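工作坊笔记：早期预警指标编码，第二轮（十二月） 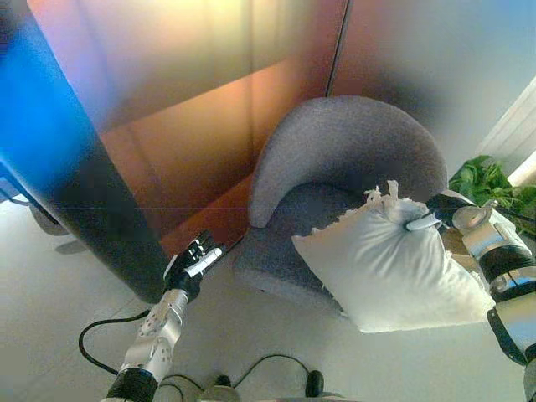 Sugeng Pangaribuan

上午，九点开工

今天只做一件事：把第一轮编码里分歧最大的材料重新过一遍，看编码手册要改哪几条。材料还是Sonau地区的那一批，地方电台摘录、村镇会议记录、监测员的短报，一共353条，全部已经导进Nirar。第一轮是各人分头编的，没有互相看。这一轮从里面抽50条，大家编完当场对。

参加的人：Kelly Ashworth主持，Hiếu Âu和Toàn Thái编码，Han-gyeol Do管数据库，我记录，也编一份。

先说抽样。Han-gyeol原来想完全随机抽，Kelly认为那样抽出来大半是“无明显风险”，练不出东西。最后按第一轮的结果分层，有分歧的多抽，没有分歧的留一小部分作对照。抽样脚本存在共享目录的“第二轮”下面，种子值写在脚本头一行，要重做的人直接用，不要改。要记住的是，这样算出来的一致率不能当作整批材料的一致率往外报。写报告时这句话必须放进正文，放脚注没有人看。

编码开始前又念了一遍手册第二章。“煽动性言论”那条的定义还是太长，念完Toàn问，是不是三个条件都要满足才算。手册上写的是“通常包括”，所以理论上不用。但第一轮里Hiếu按三个都要来编，我按满足两个来编，难怪对不上。先记下，下午讨论。

十点四十，编完前半部分

几个当时就觉得别扭的地方：

电台摘录只有译文，没有原文。有一条译作“把他们清理出市场”，“他们”指的是外来商贩还是某个族群，光看译文判断不了。我编了“不确定”，Toàn编了“针对群体”。他的理由是同一个节目前一周的摘录里，“他们”用得很清楚。问题在于手册要求每条独立编，不看上下文。这个要求当初是为了防止编码员先有印象再找证据，有道理，可是电台节目本来就是连着播的，听众也是连着听的。

监测员短报的日期有两种，一种是事情发生的日期，一种是报上来的日期，表里混在一列。Han-gyeol查了，旧表单没有区分。新表单已经分开，旧数据只能回头一条一条问。做趋势图的时候影响很大，晚报的一批会堆成一个假的高峰。建议在Nirar里加一个“日期类型”字段，旧数据先填“未知”，问到一条改一条。

会议记录里还有一类，讲的是土地登记处停止受理某几个村的申请。没有人说狠话，也没有人受伤，按言论和暴力两张表都编不进去。Kelly说这恰恰是我们应该抓住的，行政上的区别对待往往比暴力事件早很多。手册里有“歧视性措施”一项，但例子全是立法层面的，地方登记处这种做法没有提到。要补例子。

午饭时间接着聊了一会儿表格颜色的事。现在风险等级用红黄绿，Hiếu说给地方官员看的时候，绿色容易被理解成“没事，可以不管”。上次在Bramwell做桌面推演时就有人这么理解，看到绿色直接翻页。可以考虑改成数字，或者把最低一级叫“持续观察”。没有定，等Stulau那边负责版式的人看过再说。

下午，一点半

对结果。50条里有23条至少一个人编得不一样。比第一轮同类材料好一点，但还不够用。逐条过太慢，Kelly让大家先把分歧归类，再每类挑一两条细谈。归下来是这几类：

指代不明（上面说的“他们”一类），最多。
对“条件是否都要满足”的理解不同，其次。
日期或地点缺失，有人按缺失处理，有人照猜的填了。
同一件事有两份报告，有人编成一件，有人编成两件。
手误。我自己有一条选错了下拉菜单，承认了，已改。

关于指代不明，讨论了四十多分钟。结论是每条先独立编一次，存档，然后允许打开同一来源的前后摘录再编一次，两次都保留。工作量会增加，不过可以看出上下文到底改变了多少判断。Toàn同意，Hiếu有保留，他担心第二次编的时候大家会一律往重了改。那就把改动方向也记下来，编完再看。

关于条件，把“通常包括”删掉，改成“须满足第一项，并满足第二、第三项中至少一项”。第一项是指向一个可辨认的受保护群体。Kelly起草，我核对中文版和印尼文版，别再出现两个语言版本松紧不一样的情况。上一版中文写的是“可能引发”，印尼文那边更接近“意图引发”，差得很远，是我当时没看出来。

关于重复报告，Han-gyeol提出用地点加日期自动配对，由人确认。可以试。但两份报告说法不一致的时候不要合并成一条，不一致本身就是信息。保留两条，中间加一个关联号。

三点二十，保密问题

临时加的一项。过材料的时候发现有5条短报的备注栏里留着监测员能被认出来的信息，一条写了所在学校，其余的写了村名加职务。当场从工作副本里遮掉，Han-gyeol去查备份和已经导出的文件。导出过的人请把本地的旧文件删掉，删完给他回一句话。以后备注栏导入前必须有人读一遍，不能只靠程序筛姓名。村名加职务这种组合，程序筛不出来，当地人却一看就知道是谁。

Kelly问要不要通知监测员本人。大家意见一致，要通知，由平时跟他们联系的人去说，不发群邮件。Hiếu负责联系，说法由他和Kelly先商量好。

四点，给官员班的那半天

剩下的时间谈下个月给各部门联络人上的半天课。原来的安排是先讲法律框架，再讲案例，最后做练习。Toàn觉得练习放在最后总被挤掉，主张一上来就发十来条材料让他们编，编完再讲为什么这么分。我赞成，前提是材料要换成别的地区的，用Sonau的材料，来的人里有认识当事人的，讨论会变味。

法律部分压缩，重点讲预防义务在部门日常工作里是什么样子：谁收到报告，收到后多久必须回复，回复给谁。上次的反馈表里，这几个问题被问得最多，我们答得也最含糊。Stulau的讲义里有一张流程图，可是图里的“协调单位”在好几个省没有对应机构，要按实际情况重画。

还没想清楚的：课后怎么跟进。发问卷收回来的很少，打电话又占人。Han-gyeol说可以让联络人每个月往Nirar的练习区编几条，系统自己会留下记录。听上去可行，但练习区和正式库现在共用一个登录入口，我不放心。权限分开之前先不做。

待办

Kelly：第二章定义改稿，“歧视性措施”补地方层面的例子。
我：两个语言版本对照，标出所有“可能”“意图”“通常”。
Han-gyeol：日期类型字段，备份检查，重复报告配对先跑一遍给大家看。
Toàn：官员班练习材料，换地区，每条附原文。
Hiếu：联系监测员；向电台监听组要那几期节目的原文，能拿到录音更好。

五点差十分散的。第三轮等改稿出来再约，还是这几个人编，另外想找一位没参加过前两轮的来编同一批，看新手册单独拿出来能不能用。

补一句：今天所有编码结果已锁定，文件名带“第二轮_原始”，不要在上面直接改，要改请另存。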